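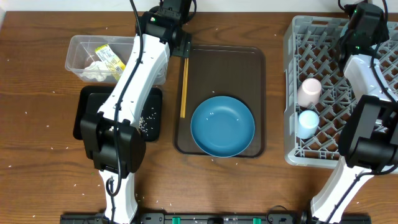
Call for participants: residential writing course, Fliltberg House

Applications are open for the February course in personal essay and memoir. The course runs for five nights and is taught by Dalva Conceição. There are 14 places, all in single rooms.

Format
Mornings are group workshops, 9:30 to 12:30. Afternoons are for writing, with one individual tutorial of 26 minutes per participant during the week. Evening readings start at 8:00 and are optional.

Eligibility
Applicants must be 18 or older. No publication record is required. Work in progress should be prose; poetry and screenplays are handled by the Skovus program and will not be read here.

How to apply
Send one document containing:
- a sample of up to 5 pages, double-spaced
- a statement of no more than 100 words on what you plan to work on
- dietary and access needs

Samples over the page limit are read up to the limit only. Last year we received over 88 applications, so individual feedback is not given.

Ground-floor rooms are available on request - state this in the application. The nearest station is Dakevow. A shuttle meets the 3:40 p.m. train on arrival day. Meals are included; travel is not.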